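Coat and Clothing Drive: Frequently Asked Questions
Ponik Thrift, Zurnville
Last updated 2023-01-11
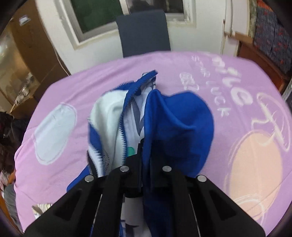

A blue-and-white garment on a lilac-pink sheet.

What can I donate?
Coats, jackets, sweaters, jeans, shirts, kids' clothes and shoes in pairs. Bedding is fine if it has no holes. We do not take pillows, car seats or used underwear.

Do clothes have to be washed?
Yes. Please wash and dry everything before you bring it in. We have no laundry on site, and damp bags have to be thrown out.

What about broken zippers or missing buttons?
A missing button is fine. Coats with a broken zipper go in the repair bin by the side door — tie a bit of string on the zipper pull so the sorters can spot it.

Where do I drop things off?
At the Moen Street store during open hours, or in the metal bin behind the Prekton branch at any time. Please don't leave bags on the ground if the bin is full. Call the store and we will have it emptied.

Is there a limit on how much I can bring?
Up to four large bags per visit. For more than that, call first. We can pick up large loads inside Zurnville with two days' notice.

Can I get a receipt for my taxes?
Ask at the counter when you drop off. We fill in the date and the number of bags, and you fill in the value. We can't write receipts for items left in the bin.

Where do the clothes go?
Most are sold in our two stores. Winter coats given in January are set aside for the free coat rack at Moen Street. Last winter the rack gave out 2000 coats.

Who can take a coat from the free rack?
Anyone. You don't need to show ID or sign up. One coat per person, please, and kids should come along to try theirs on.

Can I get an item back if I donated it by mistake?
Call as soon as you can. If the bag hasn't been sorted we will look for it. Once something is on the sales floor it has to be bought.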